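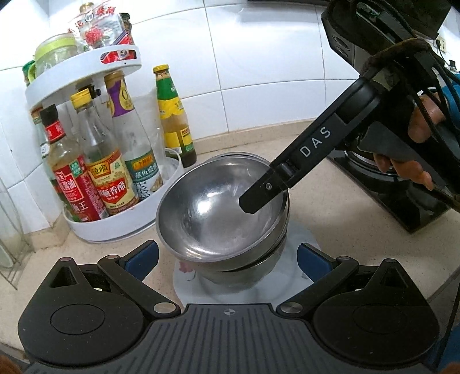

Speaker notes — gripper upkeep, Medumby workshop, 24 July 2025

**Slide 1.** Say hello, then go straight in. This talk covers one hand-held gripper at the Dilholm kitchen station: pads, pins, lens, cables. Software is in the Cocco talk after the break.

**Slide 2. Before a shift**
- Open and close the fingers 14 times, slowly. Feel for a catch.
- Look at both blue pads from the side. They should meet flat.
- Wipe the lens with a dry cloth. Kitchens are greasy — do it even if it looks clean.
- Check that no cable is pulled tight when the fingers are fully open.

**Slide 3. Pads**
Steel bowls and pan rims are hard on pads. The load sits on a thin edge, and the pad wears in a line across the face. In June we changed 9 of them. Pass the worn one around.

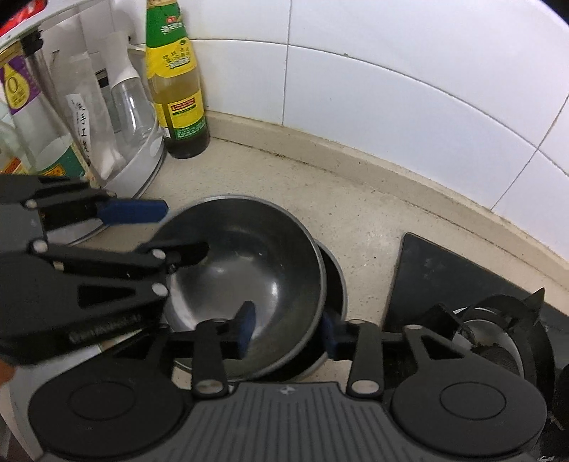

How do I know when a pad is done?

Press a fingernail into the wear line. If the nail catches, change the pad, and change the one facing it too.

**Slide 4. Pivot pins**
Push each link sideways. Any click means a loose pin. Tighten, cycle the fingers, check again. No oil near the pads.

**Slide 5. Log**
One line per job in the Zendard sheet: tool number, part, initials. We have 124 lines so far. Skip the sample page if we're past 8 minutes.

Leave the spare tool on the front table for people to try.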